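How I Put Together a Birth Announcement for My Sister (and What I'd Do Differently)

When my sister Selina Leitner had her baby in March, I got the job of telling everybody. I'm not a celebrity publicist! My sister does have a public life though, because she plays handball and a fair number of people follow her, so the announcement had to work for grandparents and for strangers too. I made a few mistakes, fixed most of them, and three friends have since asked me for the steps. So I'm writing them down once and sending everyone this link.

What you'll need

A phone, a shared note (any app will do), a list of people, and one parent who is awake enough to say yes or no to things. That last one is harder to get hold of than you'd think.

Step 1: Agree on the facts before the birth

Sit down with the parents a month or so ahead and ask what they want out there. Name? Weight? Hospital? Photo of the face, or only the feet? We did it over lunch and I typed the answers straight into the shared note. Selina wanted the first name and the time of birth public and everything else kept for family. Her husband, Florian Pichler, didn't care about the weight but his mother did, very much, so that went in the family version.

Please ask about the hospital. I'd have put it in without a second thought, and Selina was firm that she didn't want it anywhere until they were home.

Step 2: Write two versions

You want a family version and a public version, and you want both of them written while everyone is still calm. Leave blanks for the things you don't know yet. My public draft looked like this:

"Selina and Florian are happy to share that [name] arrived at [time]. Mom and baby are doing well, and they thank you for all your kind messages."

It's plain, and it's fine. I had a longer one with a joke about overtime in it, and Florian read it and said nothing for so long that I deleted it.

The family one can be as long and gushy as you like. Put the weight in, the length, who was there, who cried. Mine had 261 words and my uncle Engelbert Wieser still called to say it was missing the hair color.

Step 3: Make a calling list

Before anything goes online, some people need to hear it by phone. Four calls was our number: both sets of grandparents, Engelbert, and Selina's coach, Yeison Quintero. Write the numbers in the note, in order, with who is calling whom. If there are grandparents in another time zone, write down the earliest hour they'd be happy to be woken. (Florian's mother said any hour. She meant it.)

Then comes the group chat, and only after that the public post. I left two hours between the group chat and the post and I'd leave more next time. People open their messages late, and one cousin saw it on her feed before she'd looked at the chat. I'm still hearing about it.
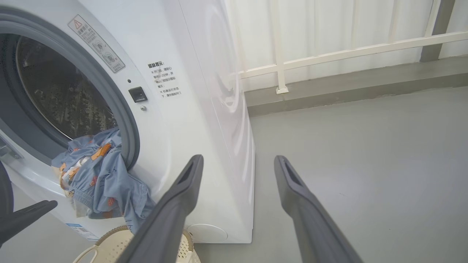
Step 4: Ask the family to hold off

Put this sentence at the very top of the family message, not the bottom: "Please don't post anything until Selina has." I had it at the bottom, under the weight and the length and a whole paragraph on how well everybody slept. An aunt had congratulated them on a public page before she ever scrolled that far. It came down again quickly and no harm was done, but it was a sweaty ten minutes for me.

Step 5: Sort out the photo

Pick one picture for the public version and one or two for the family. Look at each of them properly before sending — zoom in and check the hospital bracelet, the whiteboard on the wall, the paperwork on the bedside table. Our favorite shot had Selina's full date of birth on her wrist. I cropped it, sent the cropped one back to her, and waited for a yes.

Get that yes in writing, even if it's a thumbs up. New parents agree to a lot of things out loud and remember none of them.

Step 6: Tell the sponsors and the club

Skip this one if your family is normal. Selina has a small deal with Nutico and another with Stoltari, and both wanted to share the news on their own pages. I wrote to them ahead of time with the rules: they could repost what she posted, they couldn't write their own version, and no product in the same post. Kyu-ri Joo at the club helped me with the wording, and she was lovely about it. Her advice was to give them the earliest time they could repost and leave it there. "After she posts" turned out to be plenty clear.

Step 7: Post it, then put the phone down

When the blanks are filled in, read the whole thing out loud to one of the parents. Check the spelling of the name letter by letter. I know you know how to spell it. Check anyway!

Then post it and walk away for a bit. The comments come fast, more than 50 in our case before I'd even made coffee, and there's no need to answer them all. I liked the ones from family and old teammates, hid one rude one about when she'd be back on the court, and left the rest for Selina to read whenever she felt like it.

Step 8: Save everything

Screenshot the post and the nicest comments and drop them in a folder for the parents. I also kept the family message with all the replies underneath, typos included. Selina printed hers and stuck it inside the baby book.

A couple of questions I've been asked

What if the baby comes early? Then you use the draft with the blanks in it, which is why you write it a month ahead.

What if a reporter calls? One did, from a local sports site. I read him the public version, word for word, and said that was all we had for now. He thanked me and ran it exactly like that, with Florian's last name spelled wrong.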